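Apr 27, 2021

**Tool wall is up at the Wosta workshop**

Well, the pegboard is finally on the wall! If you've been in to the Wosta shared workshop lately you'll remember the two drawers by the door where everything got dumped (I once spent a whole lunch break in there looking for a screwdriver, and came out with a tape measure and a cut thumb). Those drawers are gone now, and the hand tools have moved up over the bench where people can see them.

Mamta Chaturvedi did most of the planning -- she laid the whole lot out on the floor first and shuffled it about until the things we grab most were at arm's height. Scissors and tape rolls hang on hooks and pegs, and the screwdrivers stand in a black cup. The board came from Obeidat's and it's dark gray, so pale dust will show up on it, but I love the color.

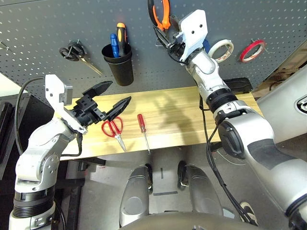 Where do tools go when you've finished with them? Back on the board or in the cup, before you leave for the day, and if you can't remember the spot, any free hook will do until Mamta gets the labels printed.

She'd like ideas for those labels, by the way. I voted for big plain letters. Someone else wants painted outlines behind each tool, and I have to admit that would look great, but then we'd be stuck with the layout and I'd bet money we change it by October.

The money side went better than I expected. We had $2,000 set aside for the bench end of the room and spent $1,678 of it, paint and fixings included. What's left will go on a better lamp and some bins for screws, which are still living in jam jars on the windowsill.

There are 18 spare hooks in the tin under the sink, so if you have hand tools at home that you never use, bring them in! Clean ones, please. Small things only for now -- the long clamps are staying in the rack next door until we find them a stronger bracket.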